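Does the Warehouse Store Really Save You Money on Clothes?

Posted September 2022

My brother-in-law believes that anything on a steel shelf is cheaper than the same thing on a wooden one. He says this about tires, olive oil, patio umbrellas and, lately, underwear. I've been hearing it for years, and since I'm the one in this house who keeps the receipts, I decided this summer to look into it.

My starting position was that it's nonsense. I'll tell you now that I ended up somewhere in the middle, and I'm a little annoyed about it.

First, some background on how we buy clothes, meaning badly. There are four of us. Basics (T-shirts, socks, undershirts, the stuff that doesn't show) get bought in a panic the night before a trip or the first day of school. In July I went back through a year of bank statements and receipts and added up everything we'd spent on clothing. It came to $3460. I would have guessed half that. Of that total, $600 was basics, and I could not have told you where any of it was. Certainly not in my drawer, where there were three undershirts, one of them gray and not by design.

So the basics seemed like the place to start. The theory behind the big multi-pack is that you pay once, get a pile of identical things, and stop thinking about it for a couple of years. My objection is that the pack decides how many you need. If I need two black T-shirts and the package has more than two, I haven't saved anything on the extra ones. I've just stored them for the company that made them.

Then there's the price comparison, which is harder than it should be. The packs at the warehouse store are often not the same packs you find at the department store or online. Different number in the package, slightly different name, sometimes a fabric blend that's close but not the same. You stand there with your phone trying to work out the price per shirt against a package that doesn't exist anywhere else. I don't think that's an accident, though I can't prove it.

I tried one of those price tracking apps, Kalix, for a few weeks. It was fine for coffee and useless for clothes. It kept matching a pack of men's crew necks to a single women's tank top and telling me I was being robbed. I went back to a pencil.

The other problem is picking between packages that look almost the same. Same brand, same shelf, and one is a crew neck and one is a V-neck, or one is a medium and the other is a medium in something called "modern fit." You end up holding one in each hand like you're guessing the weight of a ham.

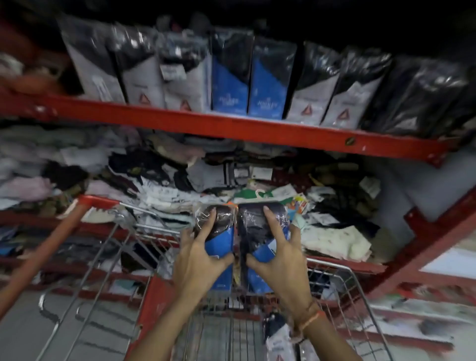 And you can't feel the fabric. I know that's a strange complaint about a sealed package, but it's the main thing I want to know about a shirt I'm going to wear against my skin for two years. Is it thin? Is it going to twist at the side seam after five washes? The plastic isn't going to tell me. Neither is the card, which has a great deal to say about comfort and very little about thickness.

The open tables and shelves are the opposite. You can touch everything, and so has everyone else. By Saturday afternoon any stack of folded shirts has been gone through by people looking for a large, and the larges are at the bottom, and then the bottom is the top. I've found good things that way. I've also spent twenty minutes digging and come out with a pair of leggings in a size no one in my family has ever been.

Anyway, the test. I bought one pack of T-shirts at the warehouse store and one pack of the Wainwright ones from the department store, which I'd been buying out of habit for a long time. I marked the tags with a laundry pen, and everything went through the same machine with the same detergent (Prondex, the unscented one, no opinion). I wore them in turns through the summer. My husband joined in partway through, which spoiled the science somewhat, but he had run out of shirts.

The warehouse ones held up fine. The collars are a bit looser than I'd like. The Wainwrights kept their shape better and shrank more in length, so that by August I was tugging at the hem every time I reached for a cereal box. If you put a gun to my head I'd say they're equal, with different faults. The warehouse pack was cheaper per shirt. Not by the wild amount my brother-in-law claims, but cheaper, and I double-checked the math because I didn't want it to be true.

Now the part he leaves out. The day I went in for that one pack of T-shirts, I spent $53 on things that were not T-shirts. A fleece throw. A box of granola bars that my kids tried once. Socks with a "cushioned" sole that are too thick for any shoe I own. You could say that's my fault and you'd be right, but the store is laid out by people who know me pretty well. There's also the membership, and the gas, because ours is across the county.

When I put all of that against what I saved on shirts, I was behind. If you already go every week for milk and chicken, then sure, toss a pack of undershirts in the cart. If you're making a special trip for them, I don't see how it works out.

A reader wrote to me after my post on sheets (the Endel ones, which pilled, as predicted) and said she sets a yearly limit for basics, $70 a person, and buys it all in one go after checking the drawers. I'm suspicious of systems, but I did check the drawers. My son had nine unopened pairs of socks behind his swim trunks. My own missing undershirts were in the guest room closet, in a bag, with the receipt.

We're not buying any more T-shirts this year. I still need to return the cushioned socks, if they'll take them back with the band off.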